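Gripper notes from the Wurnport robotics club: tape, friction and a lot of bowls

September 18, 2020

The arm in our club room has been running since February, and most of what I have written about it so far has concerned the software. This post is about the fingers and what we put on them.

For anyone new to the page: the Wurnport club builds one large project a year. The current one is called Flevitz. It is a table-clearing task, in which an arm picks up crockery from a flat surface and puts it where it has been told to. We are training it from demonstrations. A member guides the arm through the job by hand, the camera at the wrist records what it sees, and the recordings go into a model that is meant to do the same job unaided. The recordings are only as good as the grasps in them, so the fingers matter more than we first allowed for.

The bare fingers were too smooth. On foam blocks this made no difference. On glazed surfaces they slid. A mug gripped by the wall would hold while the arm was still and then rotate as soon as it was lifted, always towards the handle. Closing harder helped with the rotation and introduced a second problem, where the mug was squeezed upwards out of the grip. There is a force setting between the two failures, but it is narrow and it is different for every object.

We tried three coverings.

The first was a thin foam strip. It gripped well for one session. After that it had taken a permanent set where the mug rim pressed into it, and every later grasp landed in the same groove whether we wanted it there or not.

The second was a rubber sheet, glued. Good friction, poor adhesive. It crept along the finger a little with each cycle until the tip was bare again. I would try it again with a mechanical fixing.

The third was wrapping. It is untidy, it wrinkles, and the edges lift. It has also outlasted the other two combined. The wrinkles seem to help on curved walls, though I have no measurement to support that and would like one. When a layer gets too ragged to use we put on another, which makes the fingers thicker. Thicker fingers mean the closed position has to be set again. If you skip that step, the controller believes there is an object in the grip when there is only tape. We skipped it once and lost an evening's recordings to it.

Now the objects. We started with 8, all from the club kitchen, and dropped anything with a lid. The Wattanapong build (last year's arm, since taken apart for its motors) was only ever tested on cubes, and its grasp planner was of no use on anything hollow. A hollow object gives you a choice: close on the outside, or put one finger inside and pinch the wall. For mugs we use the outside grasp, across the body, with the handle clear of both fingers. For bowls that are wider than the gripper opens, the outside grasp is not available, so it has to be the wall pinch.

The wall pinch is fussy about approach angle. With flared sides the fingers need to tilt to match the slope, or only the tips make contact. A rim with corners is slightly easier to deal with than a round one, provided you take hold of a flat section. On a corner the bowl swings.

Spacing is the other thing. If two objects stand close together, one finger has to go down the gap, and ours are no longer thin. We recorded the first batch with generous spacing and the model did tolerably. Then we moved things closer and it began nudging the neighbour before it reached the target. The second batch has been recorded with narrow gaps on purpose.

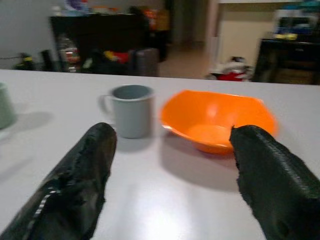

Wrist camera view: grey mug, orange bowl, and the gap between them.

The glare on the table is a known nuisance. A white top looked sensible when we were choosing one, as everything shows up against it, but it reflects the lights. I have asked for a matt covering. We do not mask out the rest of the room, on the view that the model should learn to ignore it.

Numbers so far. A session gives us 30 usable demonstrations if nothing goes wrong, and we have held 18 sessions. The target is 1,000 demonstrations before we train the next version, so there is a fair way to go. Rejected recordings are kept in a separate folder, mostly for slips, and I intend to go through them by covering type when there is time.

The software side is unchanged from the last post, apart from the logging tool, Dudurden, which now writes the closed-finger position at the start of every recording. That should catch the tape problem before it costs us another evening. It does not yet refuse to start when the value is wrong. It prints a warning, which scrolls past.

Still to do: the matt covering, a proper friction test with a spring balance, and a decision on whether saucers are in or out. Flat things on a flat table are a separate problem and I would prefer to leave them for the next build.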